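BRALTCOMBE, 19 April 2022 – The governments of Ardeleanu and Ferico have agreed to reopen talks on their disputed river border, the Braltcombe Secretariat announced in a written statement.

Delegations will meet for five days under the chairmanship of Mahlet Dinsa, who has led the Secretariat's mediation office since October. The last round ended without a joint text after Ferico objected to wording on customs posts. 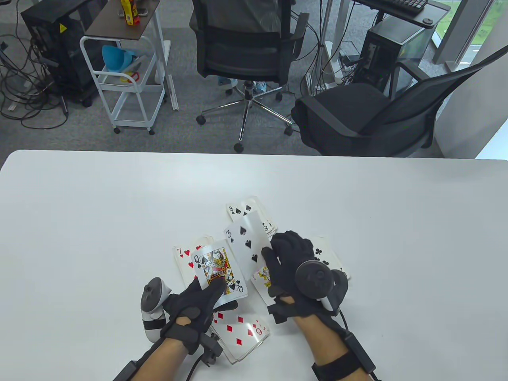

Playing cards on a white tabletop, among them the eight of spades and the nine of diamonds.

The boundary in question runs for 92 kilometers. Six crossings remain closed to freight, and farmers on both banks have asked for seasonal permits before the harvest. Sorin Vasiliu, foreign minister of Ardeleanu, said his government would consider the permits separately from the question of sovereignty.
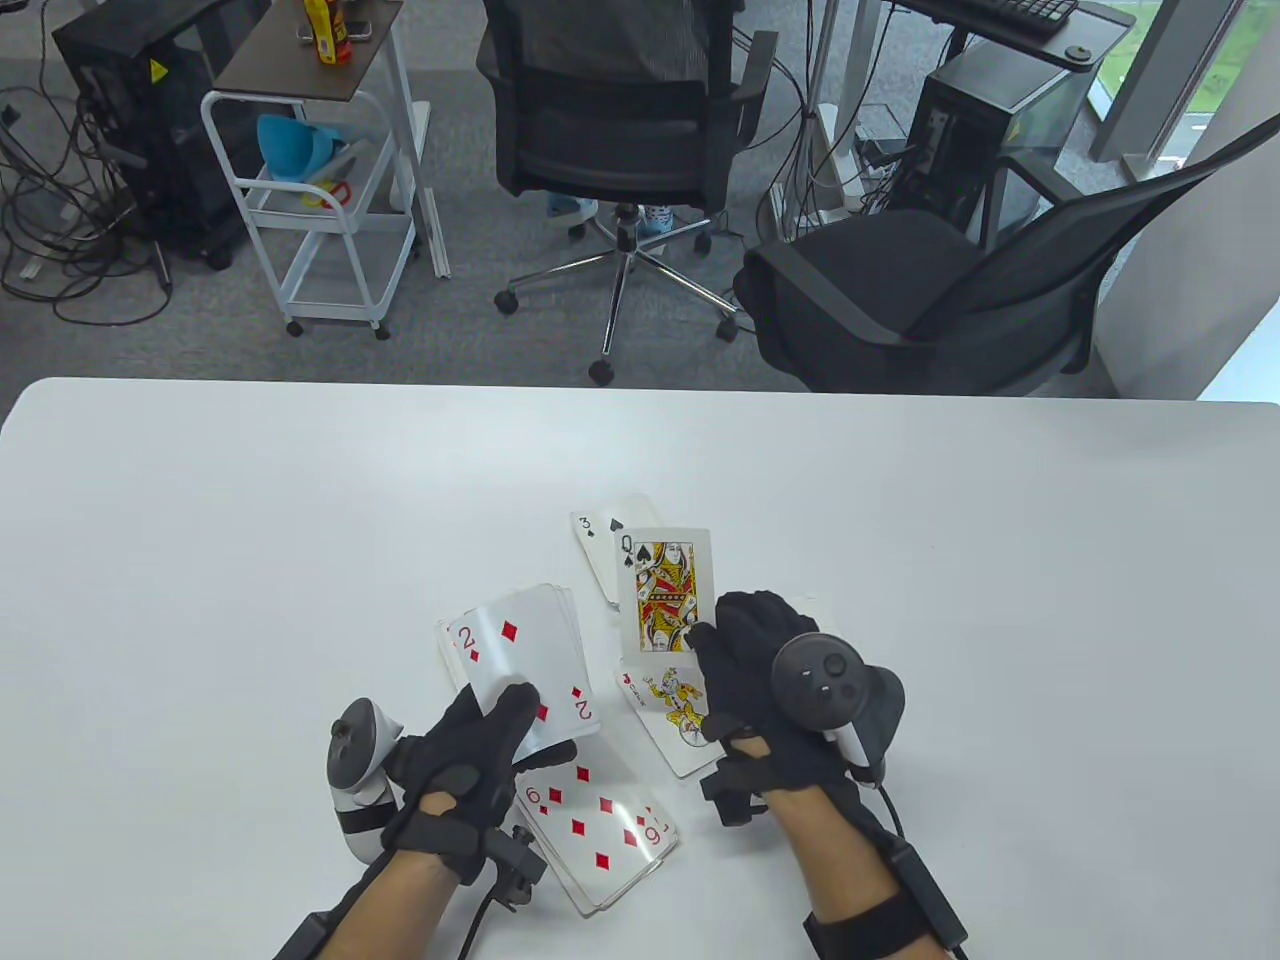

Ferico's chief negotiator, Yaqin Cao, welcomed the invitation but said that no map would be signed without a vote in parliament. The opposition has called for the 80 border guards posted to the area last year to be withdrawn first – a demand the ministry has so far declined to discuss.

The Secretariat will publish the agenda once both delegations have approved it.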